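Mikard Wood Words – README

Mikard is a list of words that people use when they talk about wood, boards and simple joinery. It holds 1,693 entries in English, and each entry has a short meaning in everyday language. I started it for myself when I was learning English and trade words at the same time, and the normal dictionaries did not help me much. A dictionary tells you that "cup" is a thing for tea. At the timber yard it is a board that has bent across its width.

Please read this file before you use the data. It is long, but most of the questions I receive by mail are answered in it.

What is in the folder

The main file is words.csv. Next to it is sources.csv, which says where each entry was first found, and notes.txt, where I keep my doubts. If you need only one file, take words.csv. The other two can be deleted and nothing will break.

There is also a small folder named old. It contains the list as it was before I changed the spelling rules. I keep it for people who built something on the earlier list and do not want to change their work.

Columns in words.csv

word – the headword, in lower case, singular if a singular exists.
part – noun, verb or adjective. If a word is more than one of these, it has more than one row.
meaning – one sentence, sometimes two. No meaning uses the headword itself.
group – the subject group, see below.
region – empty if the word is understood in most places. Otherwise a short code such as AU, UK or US.
level – a number from 1 to 4, where 1 is a word that a beginner hears in the first week and 4 is a word that you may never need.

The level column is my own judgement. I am not a native speaker and I am not a teacher, so please treat it with some caution. Two readers who checked it did not agree with each other either, mostly about level 3.

Groups

The entries are sorted into groups by subject: tree and log, sawing and drying, board and panel, joint, tool, finish, and faults. The biggest group is faults, which surprised me. It seems that people need many words for what has gone wrong with a board.

The group "board and panel" gave me the most difficulty. A panel made from several narrower boards, joined along their long edges, is called "edge-glued panel", "glue-up", "laminated panel" or only "board", and which one you hear depends on the shop. I have entered all of them and linked them in notes.txt. The line between two neighbouring boards is "seam", "joint line" or "glue line". These three are not fully the same in meaning. "Seam" says only that you can see a line there. "Glue line" says that there is glue in it, and if you only look at a finished surface you may not know that.
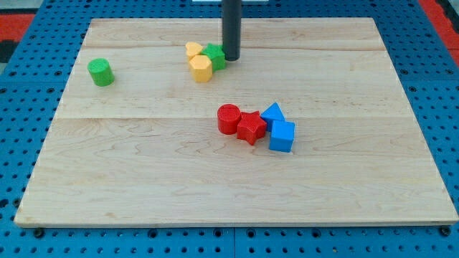

Pale maple board, grain running mostly across; seam lines in the upper part and through the middle.

Colour words are also in this group. I was careful here, as the same piece of timber can be "blond", "pale", "straw" or "honey" to different people. Where a colour word is used by sellers for a stain and also for natural wood, it has two rows. "Natural" itself has two rows too. For some sellers it means that no finish was applied, for others that a clear finish was applied.

How the words were collected

I collected the entries from three kinds of source. First, from my own notebooks, written in the evenings at the Brurnarlow open workshop, where I had a bench every Thursday. Second, from price lists and labels which the timber yards gave me permission to copy. Third, from the Pulov letters, a bundle of old trade letters that a neighbour lent me. The words from the letters are often out of use now, and they are marked "dated" at the end of the meaning.

No entry was copied from another dictionary. When I could not explain a word in my own way, I left it out and wrote it in notes.txt.

Spelling

Headwords follow Australian spelling: colour, grey, centre, mould, storey stick. Other spellings are not listed as separate rows. If your program needs to find "gray" or "mold", you must add a step that changes them before the search.

Some choices will look strange to you. I write "timber" in the meanings and not "lumber", because "timber" was the word around me when I learned the trade. "Lumber" has its own row.
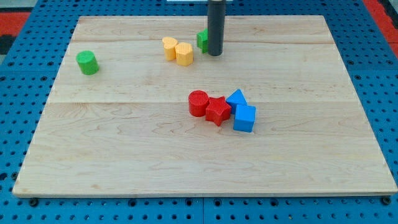

Compound words were a long problem. English is not strict about "end grain", "end-grain" and "endgrain", and I found all three on labels from the same yard. My rule is: two words when it is a noun, a hyphen when it stands before another noun. So we have "end grain" but "end-grain block". I am sure the rule is broken in some rows. If you find one, please tell me.

Known problems

The entries on hand planes are too many and the entries on machines are too few. This comes from where I worked.

The group "finish" needs a full review. Shellac, varnish and lacquer are used very loosely in speech, and my meanings follow the strict sense only.

In 4 rows the meaning is still in draft and begins with a question mark. I left them in so that the row numbers do not change.

The region codes for Canada are mostly missing. I had nobody to ask.

Using the list

You may use Mikard for teaching, for printed sheets, for a spelling checker or for anything similar, also if you earn money with it. Please keep the name and say if you have changed the meanings. The quiz sheets made under the name Sabbagh use an older copy of the list with a different level column, so the numbers there and the numbers here should not be mixed.

Corrections

Send one correction per message, with the headword in the subject line. I read all of them, but slowly. New words are welcome if you can say where you heard or read them. A word that only one person uses in one shed is also fine – it will go into notes.txt until a second person is found who says it.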